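Thread: water hardness and what it does to a dishwasher
Filed under: Home Systems / Water
Last updated: Wed 14 June

1/ Moved the test kitchen in Temside onto the well supply in March. Hardness at the tap went from 100 ppm to 600 ppm as calcium carbonate. Notes on what changed, in order of how much it cost.

2/ Units first. US labs report ppm or grains per gallon. One grain is 17.1 ppm, so 600 ppm is 35 grains. Anything over 10.5 grains is already classed as very hard. Most machines without a built-in softener are not meant for 35.

3/ Scale forms where water is heated. Calcium bicarbonate breaks down, CO2 leaves, calcium carbonate drops out. The heating element gets it first, then the spray arm holes, then the door seal. Glassware shows it last, and glassware is what people look at.

4/ White film on a glass is one of two things. Put a drop of vinegar on it. If the film dissolves, it's scale. If it stays, it's etching and the glass is finished. Etching comes from soft water plus too much detergent, so the fix for one makes the other worse.

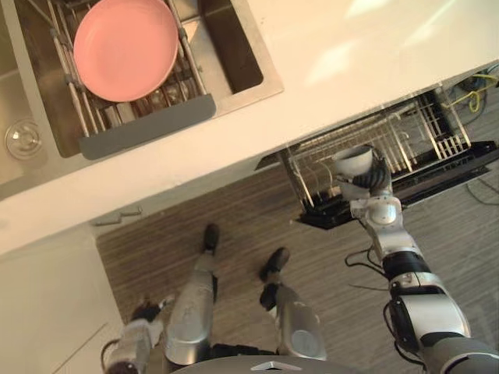
5/ Salt. Machines with an ion exchange unit need the hardness setting changed by hand after a change of supply. Ours was still set for town water. The resin was running out partway through the interval and the salt light never came on, as it tracks salt level only.

6/ Use coarse dishwasher salt. Table salt is too fine and packs down, and some brands have an anti-caking agent in them. Vinh Lý has pulled apart two units clogged this way.

7/ Detergent. Phosphates were the cheap answer to hardness and are mostly gone from home products. Citrate does part of the job. At 35 grains it runs out before the main wash is over. We raised the dose, got a gritty residue, and put it back.

8/ Whole-house softener sizing: grains per gallon times gallons per day gives grains per day. 35 x 100 = 3,500. On a 24,000 grain unit that is a regeneration every six days with some reserve. Pilar Villalba checked my math and wants it done every five.

9/ Iron counts too. Add 4 grains for each ppm of dissolved iron. We had none worth adding. Get it tested before buying anything.

10/ Descaling: citric acid, empty machine, hot cycle, no detergent. Do not follow it with bleach. We did it twice, a week apart. The second run brought out flakes from the lower spray arm that the first had loosened.

11/ Abelardo Guzmán asked about magnetic conditioners. I have not seen one change a hardness reading. The sellers say it isn't meant to. I have no use for it on those terms.

12/ Next: hardness after the softener, logged weekly. Will add the readings to this thread once there are enough to plot.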